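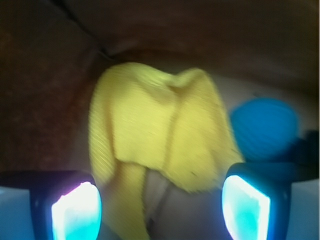
*Yellow cloth between the Wutumier fingers, wrist view.*

5 June 2024 - Wutumier gripper kit, on loan from Stalley

I've grown rather fond of the lit pads, though they come up awfully bright in the wrist view and I'd love a dimmer setting. Jade wants to keep the kit for cloth work, and I'm leaning her way - the quote is 3048 with two spare pads, and Hiwot is asking whether that covers shipping. Syahrul, could you please try the slower close before we write back to them?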